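Gripper and Wrist Camera Trials: Frequently Asked Questions

Tue 25 March
Prepared by Jadwiga Makowska, Trials Office, Trodthorpe

These answers are intended for member workshops, suppliers and visiting students who wish to take part in the gripper and wrist camera trials at Trodthorpe, or who have been asked to lend equipment to them. They replace the notes issued in October. Where the two differ, the present page applies.

What is being compared in the current round?

The current round compares two sets of gripper fingers and two controllers. The fingers are the standard angular pair and a softer pair supplied by Rirka. The controllers are the Hsueh unit, which has been in use at Trodthorpe since the first round, and the Grumivden unit, which was accepted for trial in October. The arms themselves are not under comparison. Both remain in place for the whole of the round so that results from one week may be set beside results from another.

Who is responsible for the trials?

Murali Rai is responsible for the programme as a whole and signs the final report. Szymon Pietrzak looks after the cells, the fitting of grippers and all cabling. Grażyna Krawczyk keeps the trial records and decides whether an attempt is to be counted. Applications and general letters should be sent to the Trials Office.

Why does each cell use two arms?

Many of the tasks put forward by member workshops involve a container and something to be put into it or taken out of it. With two arms, one can work at the container while the other fetches or waits. It also allows a fault to be traced more quickly: if the same item is dropped by both arms, the item or the finger shape is looked at first, and if only one arm drops it, the mounting and the camera on that side are checked.

Applicants may ask for a one-arm trial. In that case the second arm is parked and its controller is switched off, but it is not taken off the rail.

How are the arms and cameras mounted?

Both arms are bolted through black mounting plates to a single slotted aluminium rail along the front of the cell. Each gripper has a small camera at the wrist, so that the view moves with the fingers. The camera cable is led back along the arm. Enough slack must be left for the wrist to turn fully, and Szymon Pietrzak checks this by hand before the first attempt of each day. Camera faults in earlier rounds were, for the most part, cable faults.
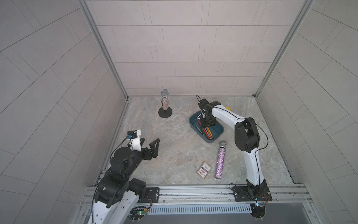

Reading time for this page: 6 minutes

What objects are used?

The set is chosen from ordinary items that differ in shape, thickness and surface. Pens and pencils in a blue plastic tray are used for picking one thin item from a bundle. The two microphones with glittered handles are used both standing and lying down; the one on the round stand base tests the approach to an upright object, and the one on its side tests whether the fingers can close on a handle set at an angle. A small flat card is included as the hardest item for the standard fingers, which have difficulty getting beneath an edge.

Objects are placed by hand. The tray is not squared to the rail, and applicants should not expect it to be. A gripper that can work only with a straight tray is of limited use to the workshops for which these trials are run.

May we supply our own objects?

Yes, if they are dry, clean and free of sharp edges, and if each weighs less than 700 grams. Glass, open liquids and anything containing a loose battery will be returned. Please send two of each item, so that a trial need not stop if one is damaged. Objects are kept until the report has been agreed and are then sent back at the owner's cost.

How many attempts are made with each gripper?

Each pairing of fingers and controller is given 51 attempts at each task. The figure was settled by Grażyna Krawczyk after the first round, in which shorter runs gave results that changed too much from one day to the next. Over 3,000 attempts are now held in the records. Member workshops may ask to read them at Trodthorpe, but copies are not sent out.

What counts as a successful attempt?

The item must be lifted clear of the surface or tray, held without slipping, and set down in the place named on the task sheet. An attempt in which a neighbouring item is lifted as well is recorded as a partial success and reported in a separate column. An attempt stopped by the operator for reasons of safety is not counted either way.

Where there is doubt, the view from the wrist camera is replayed before a decision is made. The view from the fixed camera is consulted second. If the two do not settle the question, the attempt is recorded as a failure.

Does the choice of controller affect the result?

It has done so in some tasks. In the previous round the Hsueh controller gave a steadier descent, and this was of most value with the pens and pencils, where a small sideways movement on the way down disturbs the bundle. The Grumivden controller was quicker to correct itself once the wrist camera had the item in view. No finding has yet been issued as to which is the better choice overall, and suppliers are asked not to quote the trials as if one had been.

Can a gripper be changed during a trial?

Only between tasks. A change of fingers requires the arm to be parked, the power to be removed and the wrist camera to be set up afresh. An hour should be allowed. Requests for a change must be made to Szymon Pietrzak by the afternoon before. Suppliers' staff may watch the change but may not handle the arm.

May visitors enter the room while the arms are running?

Visitors may stand behind the marked line with a member of staff present. They may not reach into the cell at any time while power is on, including when an arm appears to be at rest. Long hair should be tied back, and bags should be left in the outer office. Photographs may be taken of the visitor's own equipment; for anything else, permission should be sought from Murali Rai.

We lent a gripper in an earlier round. Will it be tested again?

Not automatically. Equipment from an earlier round is tested again only if its fingers or its firmware have changed, or if the first report noted a fault in our own mounting. Liette Dufour wrote to the lenders concerned when the round opened. Any lender who believes a letter was missed should write to the Trials Office and state the date on which the equipment was received.

When will the results be available?

A draft is sent to each supplier once all tasks have been completed with both controllers. Suppliers then have a fortnight in which to point out errors of fact. Comments on the choice of tasks are welcome and will be kept for the next round, but they do not alter the report. The agreed report is sent to all member workshops on the same day.

How do we apply?

A letter to the Trials Office is sufficient. It should name the equipment, state the supply voltage and connector type, and say whether a wrist camera is already fitted. Drawings of the mounting face are required for any gripper that has not been used at Trodthorpe before. Applicants will be told of the decision in writing, and equipment should not be sent until that letter has been received.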